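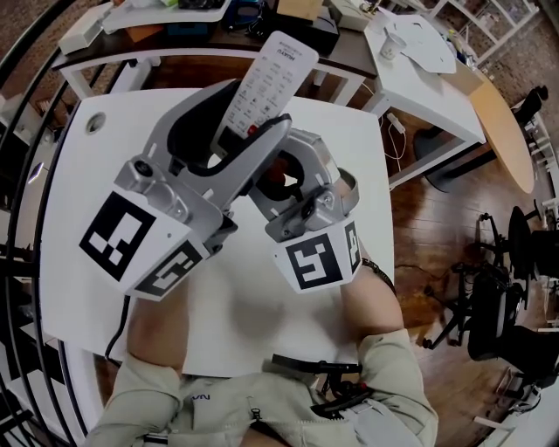
4 min read
13/12/2019

The Case for the Plain Remote

I work in a shared room in Flenden with white tables, a printer, and more cables than outlets. The room has plenty of things in it that cost real money. The one I would miss first is a white remote control with HUAYU printed near the top, rows of small dark buttons, and one red button down toward the other end.

My opinion is simple. Any device that more than one person uses should come with a physical remote, and the remote should live in the room with the device. I don't think an app counts, and I don't think a panel on the wall by the door counts either.

We have tried the other way. For 18 months we used an app called Nandimeo, which was supposed to replace every remote in the building. It did what it said, provided you had an account, had been invited to the right room, and had a phone with some charge left. Visitors had none of that. If a visitor wanted the screen off, they had to find one of us and ask. Then one January the app logged everybody out and we spent a morning under a fan that was running at full speed. In January!

A remote has no accounts. You pick it up, point it, and press. If you leave the job, the next person picks it up and presses the same button. I can hand it to someone across the table in the middle of a sentence and neither of us has to stop talking. Software people call this kind of thing "frictionless" and then ask for your email address.

The usual complaint is that remotes get lost, and it's a fair one. I have looked for ours under paper, behind boxes, and inside the tray of the printer, where I did once find it. But most lost remotes are lost because they were never given a place. People will spend an hour choosing where the coffee things go, and the remote gets put down wherever the last hand happened to be. Then they blame the remote.

So give it a place. I would put it at the edge of the table people pass on their way in, and I would keep everything else off that spot. I wouldn't use a drawer. Once a remote goes in a drawer it joins the dead batteries and the takeout menus, and half the people in the room will never learn it exists. A holder on the wall is fine if it's near the device, but in my experience the holder falls down before the first year is over and then there are two things to look for.
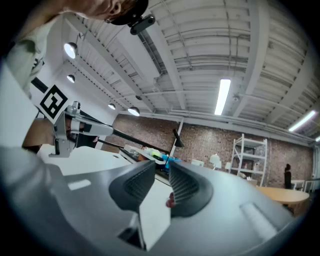
Tables that get used for work fill up, and I am not one of those people who thinks they shouldn't. A clear table at the end of the day is nice. A clear table at two in the afternoon usually means the stuff has been moved to the next table over. I visited the Tapley office in Skerby last year, where they have a rule that every surface is cleared at noon, and all it did was fill the windowsills. What I want is one small area that stays clear for the things everyone needs — the remote, a pen that works, the scissors — and I don't much care what happens on the rest.

The second complaint is the buttons. There are too many of them, and I agree. I use maybe four. I couldn't tell you what most of the others do, and I have pressed a few by accident and had to back out of menus in languages I can't read. A better remote would have fewer. Still, I would take a row of buttons I ignore over a screen that moves them around after every update. My thumb knows where power is. It learned that once, and it hasn't had to learn it again.

You can help with the button problem for the price of a roll of tape. Put a small piece of colored tape beside the buttons people need and write the word on it if the symbol is unclear. It looks a little homemade. I have heard people say it makes a room look cheap, and these are the same people who ask me how to change the input.

There is also the matter of spares. A replacement remote is cheap next to whatever it controls, and yet offices that will approve a screen costing around 1000 dollars won't keep a second remote in the cupboard. Buy the spare when you buy the device, and write on the back of it what it goes with. A remote with no label is no use to anyone after the person who bought it has moved on, and I have a shoebox at home that proves it.

Ours went missing again last week. It was under my notebook.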